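Section 4. Preparing and Closing the Storage Box
Astetti Household Storage Guide

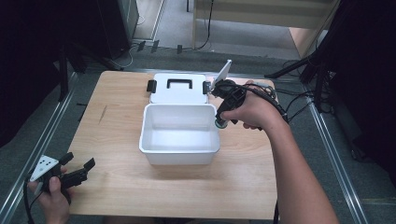 Before a storage box is filled for the first time, or returned to use after a season on the shelf, it must be opened completely and inspected on a level surface. The box should stand near the middle of the table, away from the edges, so that it can be turned without risk of falling. The hinged lid is to be folded all the way back until it lies flat behind the box, with the handle and both latch clips clear of the opening. In this position the interior walls and floor can be checked before anything is placed inside.

4.1 Opening and inspection

1. Set the box on a table or other flat surface that will support its full loaded weight.
2. Release one latch clip, then the other. Do not pull on the handle while either clip is fastened.
3. Raise the lid and guide it back by hand until it rests on the table.
4. Check the rim, the corners and the hinge line for cracks. A box with a cracked hinge must be withdrawn from use.
5. Wipe the interior with a damp cloth and mild soap. Leave the box open until fully dry.

CAUTION: Do not let the lid drop backward over the edge of a table or shelf. The unsupported weight may strain the hinge.

NOTE: Solvents and abrasive pads will dull the interior surface and are not covered under the replacement terms in Section 9.

4.2 Filling

1. Place heavy items on the floor of the box first and spread them evenly.
2. Wrap breakable items separately.
3. Keep contents at least 2 cm below the rim.
4. Complete Form 284 and lay it on top of the contents, with the printed side up.

CAUTION: A loaded box must not exceed 22 pounds. Boxes above this limit are to be divided before they are moved.

4.3 Closing and moving

1. Bring the lid forward and lower it onto the rim. Keep fingers away from the hinge side.
2. Press down on the center of the lid, then fasten both clips.
3. Confirm that neither clip lifts under light pressure.
4. For short distances, a light box may be carried by the handle. A full box must be supported from underneath with both hands.

NOTE: If a clip will not fasten, reopen the box and check for items standing above the rim. Do not force the clip.

Requests for replacement clips should be addressed to Songül Oral, Parts Desk. For shelf spacing, see Section 5.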